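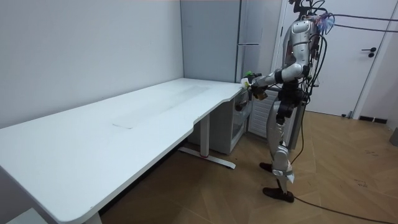 3.2 Where people put their stuff

So, the desks. When I started this study I figured desk choice at Skitcombe would come down to light and noise, and I had a whole survey built around that. Then Hooman Nouri read my first draft and asked why I hadn't asked anyone about bags. Fair point! I added one question (where does your bag go when you sit down?) and it ended up carrying most of this section.

We talked to 95 office workers in July, all of them sharing desks with no fixed seats. Each person kept a seating diary for 15 working days, and 20 of them also sat down with me for a longer chat. I expected complaints about the booking system, and I got plenty, but people kept drifting back to corners. A corner spot gives you a bit of floor that feels like yours – somewhere for a coat, a lunch box, the umbrella you keep forgetting to take home.

Figure 4. A long white desk. Corner seats are treated as a separate category in the diaries.

Ruby-Lee Tomoana coded the diaries with me, and we argued a lot over what counts as "settling in." She wanted to include anything left out during lunch. I wanted to stick with personal things like mugs and photos, mostly because a charger could belong to anybody. We went with her version in the end, and I still go back and forth on it. Ghaffari's older work on library tables uses something close to my version, so please be careful if you put our numbers next to those.

One more wrinkle. The Sernley office let people leave things out overnight and Skitcombe didn't, so I've kept the two sites apart in the next section, where I get into what the late arrivals did.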